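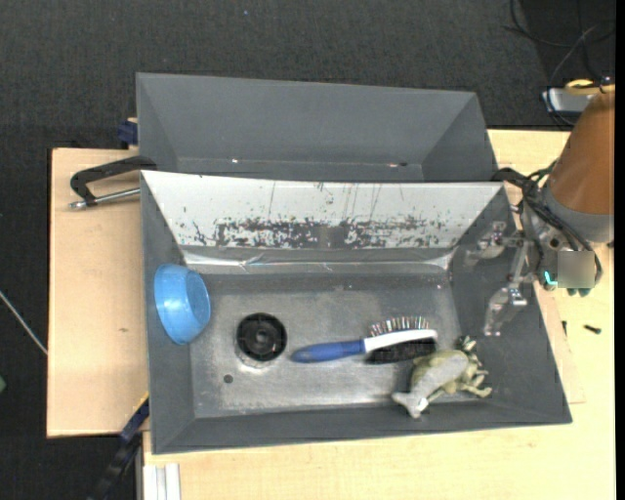 How many examples does a robot need before it can pick things out of a bin by itself?

It depends mostly on how different the things are from each other. For a handful of household objects you can get something usable from a couple hundred good picks, and for a wide mix you should plan on more than a thousand, spread over plenty of different starting positions.

Demonstration gathering (bin picking)

Demonstration gathering is the work of recording a robot while it does a job correctly, over and over, so that a learning system can copy the behavior later. I've been doing it long enough that I was asked to write this entry for the Ponulholm wiki, so you're getting it in my words, with my opinions left in. Feel free to edit me!

Other names

People also say "demo collection," "teleop recording" or just "collecting." At Ponulholm we say "running picks," which confuses every new person for a day or so. A single recorded attempt is an episode.

How it works

Somebody steers the arm, usually with a handheld controller, and the computer saves the camera views along with the arm's joint positions and whether the gripper is open or closed. You reach in, grab one object, lift it, carry it to the other bin and let go. Then you do the next one. When the first bin is empty you can turn around and move everything back the other way, and I love this trick because both directions count as data and you never have to stop and tidy up.

A bowl, a hairbrush and a toy dinosaur make a nice mix, by the way. A bowl can be pinched by the rim (if the rim is where you can get at it), a brush has a handle that's easy and a head that isn't, and a dinosaur has legs and a tail and all sorts of bits that catch. Sloping bin walls make it harder again, with things leaning at angles you'd never get on a flat table.

Choosing objects

Our first object set, called Bumix, was put together by Styliani Kokkinos out of a dollar store haul and whatever her kids had outgrown. It had 16 things in it. She wanted shapes that fail in different ways, and she was pretty strict about it: if two objects could be picked up with the same motion, one of them went home again. The later set, Bravo, is bigger but I still think Bumix teaches more per hour.

Starting positions

Drop the objects in. Don't place them! Hands are tidy, and if you set things down carefully you end up with brushes lined up neatly and bowls sitting flat, and then the trained arm is lost the first time it meets a bowl on its side. We pour from a tote and leave whatever we get, even the ugly piles.

Good episodes and bad ones

A good episode is smooth and fairly quick, with no long pauses while the operator thinks. Pauses are sneaky. The system copies them too, and our first trained version used to hover over the bin as if it had forgotten why it came in. Amirhossein Akbari went back through the recordings and pulled 174 episodes for hesitation alone, most of them mine.

Missed grasps are a different story. If the gripper slips off and the operator recovers, we keep the whole thing and tag it, since the arm needs to see what a second try looks like. If the object ends up on the floor we tag it as a failure and keep it apart from the rest.

Amounts

The Bumix collection closed in April at 1,281 kept episodes from 11 operators. I'd take more operators over more episodes if I had to pick. Everyone has habits (I always come in from the right, apparently), and a system trained on one person picks those up along with the useful stuff.

Equipment notes

We run the Gilero recording software, version two. Check the clock sync at startup, and check it again after lunch. Fixed cameras should stay fixed, so tape the mount and write the height on the tape. Look over the gripper fingertips at the start of each shift, and swap both at once if either one is worn.

See also

Episode tagging
Object sets: Bumix, Bravo
Operator rotation
Replay and review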